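실외 주행 로봇 예산 짜기, 결국 표를 세 번 갈아엎은 이야기

2026.04.29 | 분류: 장비·구매

지난 글에서 "다음엔 예산 얘기 할게요" 해놓고 한참을 미뤘다. 미룬 이유는 단순하다. 예산표가 안 끝나서. 이제는 얼추 끝났으니(라고 쓰면서도 셀 하나가 노란색으로 남아 있다) 잊어버리기 전에 적어둔다.

처음 오신 분들을 위해 짧게. 우리 팀은 공원 산책로를 따라 스스로 다니는 바퀴 로봇을 준비하고 있다. 프로젝트 이름은 Brelow. 짐을 나르는 것도 아니고 순찰을 하는 것도 아니고, 일단은 길을 따라 얌전히 갔다가 얌전히 돌아오는 게 목표다. 소박해 보이지만 포장길 하나를 처음부터 끝까지 혼자 가게 만드는 데 돈 들어가는 구멍이 정말 많다. 나는 코드를 짜다가 어느 날 갑자기 구매 담당이 됐다. 엑셀을 제일 먼저 열었다는 죄로.

본체부터 고르면 생기는 일

첫 번째 예산표는 본체 가격에서 시작했다. 다들 그렇게 하지 않나? 로봇을 사는 거니까 로봇 값을 맨 위에 적고, 그 아래로 센서, 배터리, 기타. 이 "기타"가 문제였다. 첫 표에서 기타는 한 줄이었고, 두 번째 표에서는 한 페이지가 됐다.

본체 후보는 두 군데였다. Bisus 쪽은 바퀴 달린 플랫폼에 기본 컴퓨터까지 얹어서 파는 구성이고, Gakance 쪽은 차체만 싸게 팔고 나머지는 알아서 붙이라는 구성. 견적서 두 장을 나란히 놓으면 Gakance가 훨씬 싸 보인다. 나도 첫날에는 신나서 팀 채팅방에 "이거다!!" 하고 올렸다. 느낌표 두 개까지 붙여서. 지금도 가끔 누가 그 메시지를 다시 끌어올려서 나를 놀린다.

그런데 붙여야 할 것들을 하나씩 적어보니까 얘기가 달라졌다. 전원 분배 보드, 비상정지 버튼, 방수 커넥터, 센서 마운트, 그 마운트를 고정할 브래킷, 브래킷에 맞는 볼트… 볼트까지 적고 있으면 사람이 좀 피폐해진다. 부품값만 더하면 그래도 Gakance가 쌌다. 거기에 우리가 조립하고 배선하는 시간을 넣으니 차이가 거의 없어졌다. 사람 시간을 표에 넣느냐 마느냐로 회의에서 한참 얘기했는데, 나는 넣어야 한다고 우겼고 결국 넣었다. 그 시간에 다른 일을 못 하는 건 사실이니까.

결론부터 말하면 본체는 Bisus로 갔다. 납기는 6주. 견적 받을 때는 "6주면 금방이지" 했는데 막상 기다려보니 안 금방이었다. 그 사이에 할 일을 미리 정해두지 않은 게 후회된다. 충전 자리 만들기, 보관함 정리, 보험 알아보기 같은 건 본체가 없어도 다 할 수 있는 일인데 우리는 멍하니 배송 조회만 눌렀다.

카메라를 어디에 얼마나 쓸 것인가

센서 항목에서 제일 오래 싸운 건 카메라였다. 나는 원래 "카메라는 싼 거 여러 개" 파였다. 그러다가 나무 그늘이 있는 길의 영상을 보고 생각이 바뀌었다. 한쪽은 하얀 하늘이고 한쪽은 시커먼 나뭇잎이고, 바닥은 반은 그늘, 반은 밝은 아스팔트. 이런 데서 싼 카메라는 밝은 쪽에 맞추면 어두운 쪽이 뭉개지고, 어두운 쪽에 맞추면 하늘이랑 지붕 선이 같이 날아간다. 우리가 빌려서 시험해본 제일 싼 모델이 딱 그랬다. 잔디랑 포장 경계가 그늘 안으로 들어가는 순간 화면에서 사라져버렸다.

그래서 전방 카메라 한 대에 돈을 몰고, 나머지는 싼 걸로 가기로 했다. 다이내믹 레인지 넓은 걸로, 셔터는 글로벌로. 해상도는 욕심을 줄였다. 해상도를 올리면 저장장치가 커지고, 저장장치가 커지면 컴퓨터가 커지고, 컴퓨터가 커지면 배터리가 커지고… 이 도미노를 한 번 겪어보면 픽셀 수 앞에서 사람이 겸손해진다.

그리고 카메라 위치! 이건 돈 얘기 같지 않지만 돈 얘기다. 낮게 달면 바닥이 잘 보이는 대신 로봇 앞부분이 화면 아래에 걸린다. 높게 달려면 기둥이 필요하고, 기둥을 세우면 흔들리고, 흔들리니까 보강재를 사야 한다. 우리 예산에서 기둥이랑 보강재가 은근히 컸다. 차체가 화면에 조금 걸리는 건 소프트웨어에서 그 부분을 가리고 쓰면 되니까, 돈 안 드는 쪽을 골랐다. 한 번 고정해두면 늘 같은 자리에 보이니 마스크도 한 번만 만들면 된다.

라이다는 넣었다 뺐다를 세 번 했다. 최종 표에는 들어가 있다. 다만 제일 좋은 걸 포기하고 중간 등급으로 내려왔다. 공원 길은 생각보다 복잡하고, 또 생각보다 단순하다. 차선도 없고 신호등도 없는 대신 길 가장자리가 지저분하다. 풀이 삐죽삐죽 넘어와 있고 마른 잎이 쌓여 있고, 어디까지가 길인지 로봇한테 물어보면 매번 대답이 다르다. 이걸 센서 하나로 해결하려고 하면 견적이 끝도 없이 올라간다. 중간 등급 라이다에 괜찮은 카메라 한 대, 이 조합이 우리 형편에는 맞았다.

배터리는 무조건 하나 더

이건 짧게 쓴다. 배터리는 하나 더 사세요. 제발.

사양서에 적힌 주행 시간은 컴퓨터도 센서도 안 켠 상태에서 평지를 달린 숫자라고 생각하는 게 마음 편하다. 우리는 본체에 딸려온 배터리 하나로 버티려다가, 첫 주에 바로 추가 주문을 넣었다. 추가 주문이라 배송비도 따로 냈다. 처음부터 같이 담았으면 안 냈을 돈이다. 아직도 아깝다.

충전기도 마찬가지. 배터리가 둘인데 충전기가 하나면 하나는 늘 줄을 서 있다. 이건 두 번째 표에서야 깨달았다.

소모품과 예비 부품

첫 표에 없던 것 중에서 제일 당황한 게 예비 부품이었다. 바퀴, 퓨즈, 케이블, 커넥터, 범퍼. 특히 케이블은 종류별로 여분이 있어야 한다. 공원까지 나갔는데 케이블 하나가 접촉이 안 돼서 그날 일정이 통째로 날아가면, 케이블 값의 몇 배를 길바닥에 버리는 셈이다.

우리는 예비 부품을 본체 가격의 20%로 잡았다. 어디 공식이 있는 건 아니고, 두 번째 표에서 항목별로 다 더해보니 대충 그 근처가 나와서 그냥 비율로 고정했다. 비율로 묶어두니까 나중에 본체 옵션이 바뀌어도 표를 다시 안 고쳐도 돼서 편하다. 결재 올릴 때도 케이블 길이별로 설명하는 것보다 훨씬 덜 피곤하고.

참고로 바깥에 나가는 장비는 생각보다 훨씬 빨리 더러워진다. 흰색 외장을 고른 우리 팀의 미감을 존중하지만(나도 찬성표를 던졌다) 청소용품 항목이 따로 생겼다. 금액은 귀여운 수준인데, 영수증 처리는 비싼 부품이나 물티슈나 똑같이 귀찮다.

소프트웨어 구독이라는 늪

Debnath 얘기를 안 할 수가 없다. 주행 기록을 올려두면 구간별로 잘라 보여주고 표시도 달 수 있는 서비스인데, 쓰기는 정말 편하다. 그런데 장비 예산이랑 구독 예산은 주머니가 다르다. 장비는 한 번 사면 끝인데 구독은 매달 나간다. 첫 표에 이걸 장비 쪽에 넣었다가 결재에서 바로 돌아왔다.

지금은 따로 뺐고, 9월까지만 써보고 다시 판단하기로 했다. 그동안 우리가 직접 만든 간단한 뷰어도 같이 굴려보는 중이다. 직접 만든 건 느리고 못생겼지만 공짜다. 음, 공짜라고 쓰고 보니까 아까 내가 사람 시간도 표에 넣어야 한다고 우겼던 게 생각나네… 이 부분은 못 본 걸로 해주세요.

저장 공간도 만만치 않다. 한 번 나갔다 오면 영상이 어마어마하게 쌓인다. 전부 보관할지, 골라서 보관할지를 먼저 정해야 디스크를 얼마나 살지 나온다. 우리는 순서를 반대로 했다. 디스크를 먼저 사고, 다 차니까 그제야 보관 기준을 정했다. 추천하지 않는다.

길도 예산에 들어간다

이건 글 하나를 따로 쓸까 하다가 여기에 붙인다. 어디서 굴릴지가 정해져야 뭘 살지가 정해진다. 너무 당연한 말인데 우리는 본체를 고르고 나서야 길을 보러 다녔다. 다행히 큰 사고는 없었지만, 바퀴 옵션은 길을 먼저 봤으면 다른 걸 골랐을 거다. 비포장도 갈 거라고 험한 길용 바퀴를 담았는데, 정작 우리가 주로 다니는 데는 매끈한 아스팔트다. 험한 길용 바퀴는 매끈한 데서 시끄럽다. 산책하는 분들이 다 돌아본다.

길을 보러 갈 때 적어오면 좋은 것들을 그냥 막 써보면 이렇다. 포장이 뭔지, 금이 얼마나 갔는지, 가장자리에 턱이 있는지 그냥 풀로 이어지는지, 그늘이 몇 시에 어느 쪽으로 지는지, 비 올 때 로봇을 밀어 넣을 만한 지붕이 근처에 있는지, 전파가 잘 터지는지, 화장실이 어디인지. 마지막 건 로봇용이 아니라 사람용인데 야외 일정에서는 꽤 진지한 문제다.

지붕은 특히 챙겨보시길. 방수 등급을 한 단계 올리는 옵션이 생각보다 비싸다. 가까운 데에 비 피할 데가 있으면 그 옵션을 빼고도 운영이 된다. 우리는 그렇게 해서 아낀 돈을 배터리에 썼다. 소나기 예보가 있는 날은 그냥 안 나가는 걸로 정했고.

그리고 사용 허가. 장소마다 물어볼 곳이 다르고, 답이 오는 속도도 다르다. 비용이 안 드는 경우도 있지만 보험 서류를 요구하는 경우가 있어서, 보험 항목은 꼭 비워두지 말고 숫자를 넣어두는 게 좋다. 우리는 0으로 넣었다가 표를 세 번째로 갈아엎었다.

그래서 최종 비율은

금액을 그대로 쓰기는 좀 그래서 비율로만 얘기하면, 본체가 전체의 약 50%다. 처음에는 본체가 거의 전부일 줄 알았는데 절반밖에 안 된다. 나머지 절반을 센서, 배터리, 예비 부품, 보험, 저장장치, 운반이 나눠 먹는다. 운반도 있다, 맞다. 로봇은 공원까지 걸어가지 않는다(아직은). 경사판이랑 고정 벨트를 사야 했고, 차에 실을 때마다 허리가 아프다. 허리는 표에 못 넣었다.

다시 한다면 순서는 이렇게 할 것 같다. 길부터 보고, 하루에 몇 시간 굴릴지 정하고, 그걸로 배터리를 정하고, 카메라 고르고, 본체는 그다음. 본체가 제일 신나는 쇼핑이라 뒤로 미루기가 정말 힘들긴 한데, 그래도 뒤로 미루는 게 맞다고 본다. 그리고 견적서는 유효기간을 꼭 확인할 것. 우리는 결재를 기다리다가 하나가 만료돼서 다시 받았고, 다시 받은 금액은 당연히 더 높았다.

다음 글은 아마 비상정지 버튼 얘기. 유선이랑 무선 중에 뭘 샀는지, 왜 둘 다 사게 됐는지. 예비 부품 목록이 필요하신 분은 댓글 남겨주시면 표에서 우리 팀 내부 메모만 지우고 올려볼게요. 그럼 오늘은 Brelow가 다니는 길 한 장 붙이고 끝!
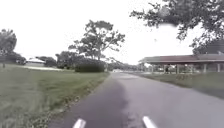
댓글 1

지나가던구매담당
배터리 하나 더 사라는 말에 백번 동의합니다. 저희도 충전기를 하나만 샀다가 점심시간마다 배터리 갈아 끼우는 당번이 생겼어요. 그리고 보험은 견적을 받을 때 시험 운행 기간만 따로 들 수 있는지 물어보세요. 저희는 연간으로 들었는데 겨울에는 거의 안 나가서 좀 아까웠습니다. 예비 부품 목록 올려주시면 감사히 보겠습니다!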